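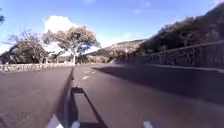
Two lanes, blue sky, bend ahead.

Tivero Folding Voting Booth
by Zondunard

Democracy asks a lot of people, and one of the things it asks is that they mark a ballot standing up in a school gym. The Tivero gives them somewhere to do it. Open the case, pull the legs down until they click, raise the privacy screen. It stands 63 inches tall with the screen up and folds to the size of a large suitcase, with a handle that was clearly designed by someone who has carried one.

Item no. 1350
Writing shelf: wipe-clean, with a lip so pens roll only as far as the floor of the booth
Light: clip-on, batteries included, enthusiasm varies
Colors: gray, lighter gray 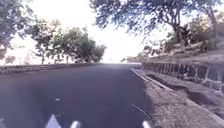 Counties with far-flung precincts tend to buy the Tivero with the transport cart, which holds ten booths upright and straps them in at two heights. Please use both straps. A road with a low stone wall down one side and a gentle curve in it is a lovely drive with nothing in the back, and a noisy one with ten loose booths. The cart fits through a standard door and has locking casters. They lock on level ground. On a ramp they offer an opinion.

Accessible model: the Tivero Low has a wider shelf at seated height and room underneath for a wheelchair. It ships in the same case and takes the same light. Order at least one per polling place, and check your state's rules, which may ask for more.
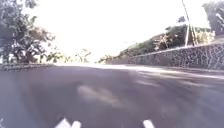
Gruvine Election Supply / Spring Catalog / 47

Pricing is by quote. Orders of 50 or more ship free in the lower 48, and we suggest placing them by March if you have a summer primary. October orders are accepted with sympathy.

Spare parts: legs, screens, shelf lips, light clips. Older Jääskeläinen booths use a different leg and it will not fit, however hard your nephew pushes.

"I Voted" stickers sold separately.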